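Mon 8 October

Sourdough log, but the rye half of it this time, so anyone who only cares about the white loaves can skip to the end.

The rye starter finally did what I have been hoping for since the move to the new flour! Fed it last night at ten with the Rorklow dark rye, equal weights flour and water, lid resting loose, and by six this morning it had domed right up to the rim of the jar and just begun to flatten in the middle. Smell was apple skins and a little bit of malt, none of the nail polish sharpness we had all last week. I am now fairly sure the sharpness was my own fault (feeding too little flour for the size of the seed and then leaving it on the warm shelf over the weekend). The fix was boring: smaller seed, more flour, cooler spot by the back door.

Mix, all rye first stage:
200 g ripe starter
Rorklow dark rye and water to the usual thick-mud stage
salt held back until the second stage
caraway toasted dry in the small pan, crushed coarsely

Left the first stage for three hours under a damp cloth. Cracks all over the floured top, the wide kind, like a dried-up pond. Lovely. Second stage went together by hand because the paddle only smears rye up the side of the bowl, and a wet hand does the job in two minutes anyway. Total dough weight came out at 1,883 g, then split into two tins, one a good deal fuller than the other because I wanted to see how far up the tin I can go before it spills.

How far: further than I thought. The full tin rose a finger's width above the edge and held. The smaller one weighed in at 161 g less than I meant it to, so I must have left more on my hands and the scraper than usual. Note to self, scrape BEFORE weighing.

Bake: hot start with steam, fifteen minutes, then down low for the long part. I pulled the small one first. Crust a deep brown, and the sides had come away from the tin cleanly with only a butter and coarse bran lining. That bran trick came off the back of the Drorero tin packaging, and I had been ignoring it for a year. Try it! It gives a nice gritty edge too.

Big loaf after cooling: 1,028 g. It stays wrapped in linen until tomorrow night. I know, I know, but the last one I cut warm had a gummy stripe right through the bottom third and it gummed up the good knife as well.

White loaves, short version. Same Citden bread flour as before, same schedule, and they were fine. Crumb a touch tighter than I like. I think I shaped them too firmly, and the final rise could have gone another half hour. The seam on the second one opened sideways where I had been lazy with the blade, but the ear on the first is the best I have had out of this oven, so I am calling the morning a win.
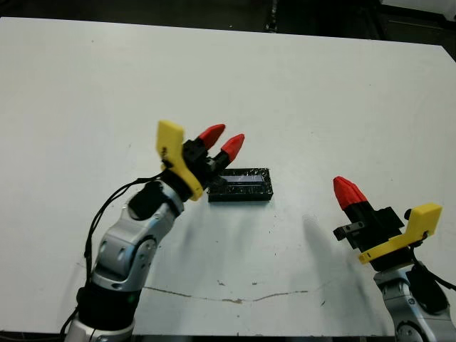
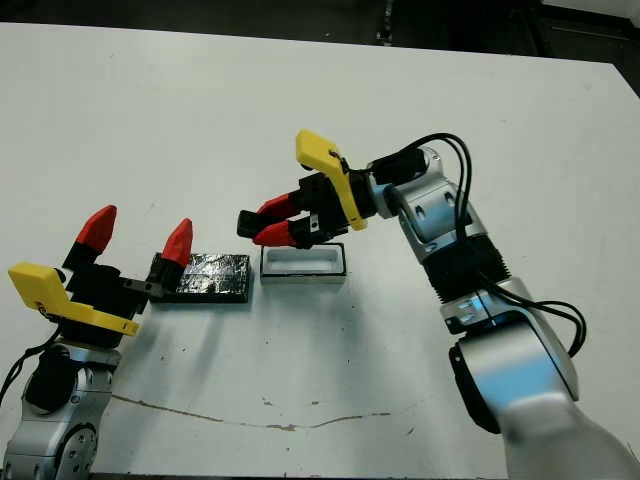
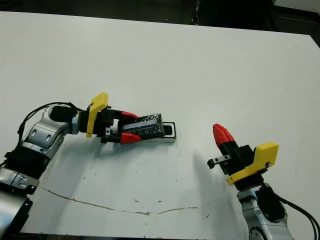 Things to try next time. I want to soak a slice of stale rye overnight and put it back into the first stage, which is supposed to give a darker crumb and help it keep. The old slices in the freezer would do nicely. I would start with a small amount, toast half of it hard and leave the other half plain, one tin of each, so we can taste them side by side.

Also want a go at the Kudo malt syrup in place of the honey. It is much thicker, so loosen it in some of the warm water first or it will sit in the dough in strings. I did that once with molasses and had sweet black streaks all through the loaf (not bad with butter, to be fair).

Starter is fed and back by the door. Caraway is nearly out, and we need more coarse bran. If you use the rye jar before I am in, please put back the same weight of flour and water and move the rubber band to the new level. Linen stays on the big loaf until tomorrow evening!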